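Open Day Safety Walkthrough, Simulation Demo Station
Imdale site, Monday, February 19, 2024
Checklist form 256, my comments typed in after each item

1. Visitor route and exits. PASS
Wide enough, signs up, door stays open. I'd move the coffee cart, as the line for it backed up into the hallway last September and I'm not squeezing past strollers again!

2. Scene loaded matches the demo script. PASS WITH COMMENT
The Clurix sim came up on the first try (hooray). Stick-handling task, arm on its stand, the usual table.
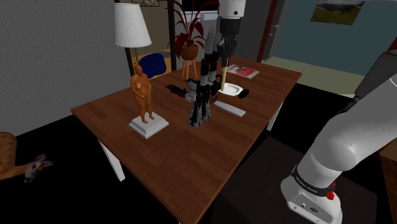
My only gripe is that the script sheet taped to the desk is the old one, so whoever is presenting could end up reading the wrong steps out loud. Please print the new one before doors open.

3. Emergency stop explained to visitors. FIX
We say "stop button" and point at a keyboard. Kids will ask where the real one is, and they should get a real answer. I'd add two sentences to the intro and be done with it.

4. Screens, stands and cables. PASS
Big screen is strapped to its stand, 11 cable covers down and all of them flat. I walked the whole lot twice in my clunky boots and didn't catch a toe. 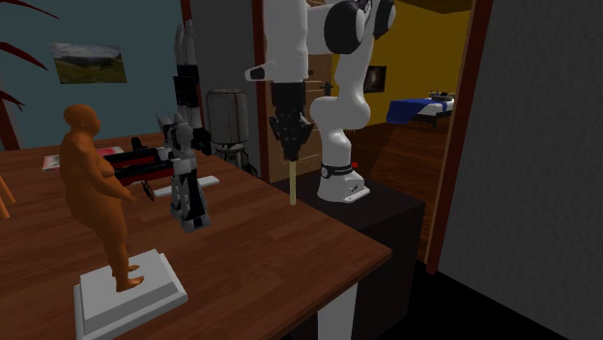 One power strip under the desk is a bit warm for my taste. Swap it, tag number is 2746.

5. Headsets and hand controllers. FIX
Wipes ran out by lunch at the Boutros open day, so let's bring more this time. Wrist straps on, please, every single visitor, even the tall confident ones.
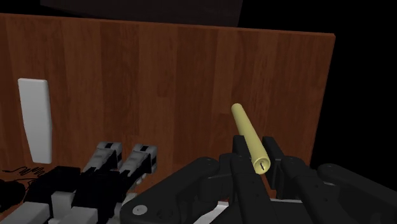

I'd also like the play area tape redone, it's peeling at the corner by the window.

6. Noise and lighting. PASS
Fine all round. The Hirach folks next door have promised to keep their compressor off until four.

Recheck items 3 and 5 before opening.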